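Reading time: 3 min

Filed under: Legal history / Archives & reading rooms

Court roll store and reading room – walk-through checklist, October

Done Saturday, started 8.30 before readers came in. Comments by Laine Tamošiūnaitė. Same sheet as last time, minus the lift (out of our hands now).

1. Door and entry log – OK. Two signatures missing, chased both.

2. Temperature and humidity – OK at the desk. Logger in bay C flat again. New batteries please, the proper ones.

3. Manorial rolls, shelves 1 to 50 – mostly OK. Roll for 1316 is back in the wrong box, third time. It's the one with the dower dispute and the fishpond case so everyone wants it. Relabelled the box on both ends. If you take it out, fill in the slip!

4. Hnatiuk deposit (charters, inquest copies) – NOT OK. Up to 210 items still in the original folders, rusty pins and all. No one to pull pins without gloves. Seals on the two big charters need padding, one is resting on its edge. Urgent.

5. Book supports and weights – fair. Foam wedges going crumbly, leaves bits in the gutters of the custumals. Bin the grey set. Snake weights fine.

6. Aerosols and cleaning products – see comments. None to be kept in the store, none used within reach of parchment, ever. Goes for the air duster as well. Metal cupboard in the corridor only, and lock it.

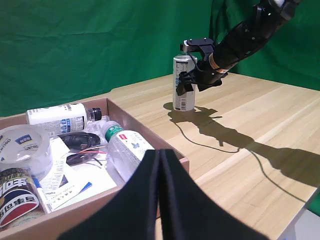 Item 6: aerosol can, upright on table.

Comment on 6: safety sheets in the cupboard folder are out of date, Stoser sheet is missing a page. Have asked for a new one. Anything with a label you can't read gets thrown out, no arguments.

7. Fire exits – OK. Trolley was parked across the rear one, moved it. Exit sign light flickers but works.

8. Ladders and kick stools – one stool wobbles, tagged and taken out of use. Don't stand on the plan chest instead.

9. Catalogue terminal (Zedinness) – OK but slow. Still files the customary court under "customs and excise". Reported again. Trip hazard from the power cable – taped down for now, needs a propper cover.

10. Stalness transcripts – photocopies only, so low priority. Top box overfull, lid won't close. Split it into two.

11. Water – small stain on ceiling tile over the map drawers. Looks old. Marked the edge in pencil, check again after the next heavy rain.

12. First aid kit – plasters low, eye wash in date.

Still to do: pins and seals (4), cable cover (9), stool repaired or replaced (8), logger batteries (2). Items 4 and 9 before the reading group comes in to do the merchet entries pls, they need the big table and the good lamp.

Sheet goes in the red binder when initialled, not on teh desk.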